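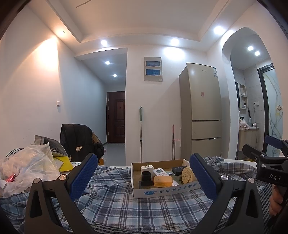 Overview of the tabletop setup, view from one gripper

kurk_tam wrote:
Posting this so we have something concrete to argue over. The planner branch (Geltadora, for anyone who skipped the August thread) gets a grasp proposal on the remote and the charger block in views like this one. I ran 64 proposals through the checker and 60 passed. I'd like to merge on Friday.

plainloop wrote:
60 passed what? The checker only tests for collision against the depth cloud. It says nothing about whether the pads end up on the object. And look at what's under everything: plaid cloth with folds all over it. Your plane fit assumes a flat table.

kurk_tam wrote:
The plane fit is robust to that. We drop outliers.

plainloop wrote:
A fold is not an outlier when it's bigger than the thing you want to pick up. I've seen this fit tilt the whole support surface because one bunched edge won the vote. Post a closer view with the remote between the fingers. 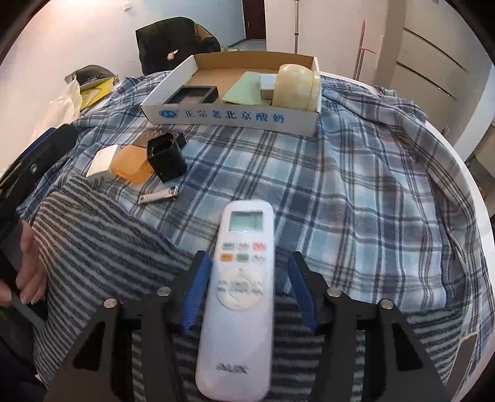

Close view, remote between the blue pads

kurk_tam wrote:
There you go. Left pad is right beside the edge, right pad has a short gap. Close the fingers and you have it.

plainloop wrote:
Close the fingers and you push it sideways first, since one side makes contact early. Does the planner model that? Last I read the code, it centers on the mask and hopes. The remote is also lying on striped fabric on top of the plaid, and I'd bet the mask bleeds into the stripes.

Nuanchan Chaimongkol wrote:
I'm with plainloop on the centering – but a small offset on a smooth, light object is the least of my worries. Try the nail clipper. Shiny, thin, lying diagonally on cloth. Depth on that will be junk, and the checker will happily pass a grasp through empty air.

kurk_tam wrote:
The clipper isn't in the 64. I filtered out anything with too few depth points.

plainloop wrote:
So the hard objects were removed before you scored it. Good to know.

Shaohua Hou wrote:
Can we split this? The filter is fine as a runtime guard, but it should be logged as a refusal and counted. Kurkunau had the same trouble with 1,000 logged grasps and a lovely pass rate until somebody added the refusals back in. I'd merge behind a flag and leave the default alone.

kurk_tam wrote:
Flag is OK with me. I still think you're all too hard on the plane fit.

plainloop wrote:
Then plot the normals for both views and post them. If they agree within 2 degrees I'll drop it.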